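4. 현장 적용과 작업자의 변화

4.1 대상 작업장과 도입 과정

본 연구의 현장은 호텔과 요양시설의 린넨을 회수해 분류하고 접어 내보내는 업체 Prumano의 포장 작업장이다. 이곳에서 다루는 물건은 수건, 보자기, 냅킨, 베갯잇처럼 작고 얇은 천이 대부분이며, 거래처에 따라 비닐이나 종이로 포장된 소모품이 함께 묶여 나간다. 작업자들은 이 공정을 ‘짝 맞추기’라고 부른다. 천 한 장과 포장품 하나를 골라 나란히 놓고, 천을 접은 뒤 포장품을 얹어 한 벌로 만드는 일이다. 말로는 간단하지만 천이 구겨진 모양은 매번 다르고, 받침 시트에 주름이 잡히면 천의 모서리가 어디인지 사람 눈으로도 한 번 더 확인해야 한다.

자동화 설비인 Feneck 셀은 5월에 첫 대가 들어왔다. 설비보다 먼저 도입된 것은 손에 들고 쓰는 그리퍼 도구였다. 작업자가 두 손가락 그리퍼를 직접 쥐고 평소의 작업을 수행하면 도구에 달린 카메라가 그 과정을 기록하고, 이 기록이 셀의 동작 학습에 쓰인다. 연구진은 이 순서가 현장의 분위기를 크게 바꾸었다고 본다. 완성된 기계가 어느 날 들어와 자리를 차지하는 방식에서는 작업자가 의견을 낼 시점이 거의 없다. 그런데 이 작업장에서는 기계가 배울 내용을 작업자가 먼저 손으로 정했고, 우리가 면담에서 들은 가장 생생한 이야기도 바로 이 시기에서 나왔다!

기록 작업은 모두 1,375회 이루어졌고, 그중 800회를 학습에 사용하였다. 나머지는 천을 놓친 경우, 도중에 작업 순서를 바꾼 경우, 조명이 꺼진 구역에서 수행한 경우 등이었다. 놓친 사례는 학습에서 제외했지만 버리지 않고 따로 모아 작업자들과 함께 다시 보았는데, 뒤에서 설명하듯 이 자료가 예상보다 훨씬 요긴하였다.

4.2 손의 지식이 드러나는 순간

천을 다루는 숙련은 대체로 말로 전해지지 않는다. 신입 작업자는 선배 옆에 서서 며칠을 보고, 그다음에는 혼자 해 보면서 익힌다. 그리퍼 도구를 쥐면 사정이 달라진다. 손가락이 두 개뿐이니 평소에 다섯 손가락으로 한꺼번에 하던 동작을 나누어야 하고, 나누려면 무엇을 먼저 하는지 스스로 알아야 한다. 한 작업자는 이렇게 말했다.

“저는 제가 천을 집는 줄만 알았어요. 도구로 해 보니까 집기 전에 꼭 한 번 바닥 쪽으로 눌러서 밀더라고요. 그걸 20년 가까이 하면서도 몰랐네요.”

이 ‘눌러 밀기’는 이후 교육 자료에 정식 동작으로 실렸다. 비슷한 방식으로 이름을 얻은 동작이 여럿이다. 주름의 골을 따라 손끝을 넣는 ‘골 타기’, 모서리를 찾지 못할 때 천 전체를 조금 돌리는 ‘한 뼘 돌리기’가 그렇다. 이름이 생기자 교대 인수인계에서 쓰이는 말도 구체적으로 바뀌었다. 전에는 “오늘 천이 좀 까다롭다”로 끝나던 메모에 “얇은 것은 골 타기로, 두꺼운 것은 눌러 밀고 잡을 것”과 같은 문장이 등장하기 시작했다. 연구진으로서는 이 메모를 읽는 일이 매주 즐거웠다.

그림 4는 그리퍼 도구의 카메라 시점에서 본 작업 대상이다. 학습 관점에서 까다로운 지점은 천의 오른쪽 절반을 비스듬히 지나는 주름이다. 밝은 능선과 어두운 골이 번갈아 나타나면 영상만으로는 접힌 가장자리와 단순한 구김을 가르기 어렵다. 받침 시트에도 잔주름이 있어 배경이 균일하다는 가정을 둘 수 없다. 현장의 이런 조건을 정리하지 않고 그대로 기록에 담은 것은 작업자들의 제안이었다. 깨끗하게 펴 놓은 천으로만 배운 셀은 실제 물량 앞에서 자주 멈출 것이라는 의견이었고, 시험 운전 결과는 그 의견을 뒷받침하였다.

4.3 역할의 재편

셀이 가동된 뒤 작업장에는 두 가지 새 역할이 생겼다. 하나는 셀이 판단을 보류한 물건을 넘겨받는 ‘보류 담당’이고, 다른 하나는 그리퍼 도구로 새로운 품목의 기록을 만드는 ‘시연 담당’이다. 두 역할 모두 기존 작업자가 교대로 맡는다. 초기에 회사는 시연 담당을 고정 인원으로 두려 했으나, 작업자 모임에서 교대제를 요구했고 회사가 이를 받아들였다. 시연을 한 사람에게 맡기면 셀이 그 사람의 버릇만 배우게 된다는 이유였는데, 기술적으로도 타당한 지적이다.

관찰 기간에 셀이 보류한 물건은 368건이었다. 이 가운데 133건은 천과 포장품이 너무 가까이 놓여 경계를 정하지 못한 경우였다. 이 유형은 시연 담당이 간격을 달리한 기록을 추가하면서 눈에 띄게 줄었다. 놓친 사례를 모아 둔 자료도 여기에서 쓰였다. 사람이 도구로 놓친 자세와 셀이 보류한 자세가 상당 부분 겹쳤기 때문에, 어떤 품목의 시연이 더 필요한지를 놓친 사례에서 미리 짐작할 수 있었다.

신체 부담에 관해서는 긍정적인 응답이 많았다. 특히 손목을 비트는 동작이 줄었다는 응답이 반복해서 나왔다. 다만 그리퍼 도구 자체의 무게가 새로운 부담이 된다는 지적도 있었고, 이 때문에 시연은 오전 시간대에 짧게 나누어 진행하는 것으로 조정되었다. 손잡이 굵기를 바꾼 개량형은 Andside 공방에서 제작 중이다.

4.4 남은 긴장

모든 변화가 매끄러웠던 것은 아니다. 보류 담당에게는 어려운 물건만 모인다. 쉬운 물건을 빠르게 처리하며 손을 푸는 시간이 사라지자 하루의 리듬이 무거워졌다는 의견이 나왔다. 작업 관리를 맡은 Úna Carroll은 보류 담당도 한 시간마다 일반 물량을 처리하도록 배치를 바꾸었고, 이후 같은 불만은 줄어들었다. 처리량만 놓고 보면 손해인 배치이지만 현장은 이를 유지하고 있다.

기록의 소유도 논의가 이어지는 문제이다. 시연 기록에는 개인의 손버릇이 담긴다. 작업자들은 자신의 기록이 평가에 쓰이지 않는다는 약속을 문서로 요구했으며, 2024년 11월 6일 체결된 합의서에 해당 조항이 포함되었다. 다른 사업장인 Sarmiento로 기록을 옮겨 쓰는 경우의 보상은 아직 정해지지 않았다. 우리는 이 협의가 후속 현장에도 귀한 참고가 되리라 기대하며, 다음 절에서 합의서의 조항별 쟁점을 다룬다.
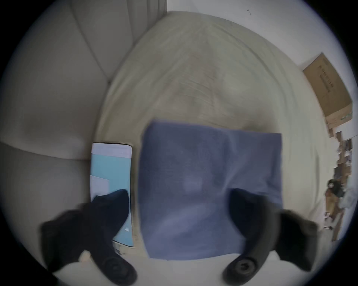 그림 4. 그리퍼 도구의 카메라로 본 짝 맞추기 작업 대상. 청보라색 천과 그 왼쪽의 납작한 포장품.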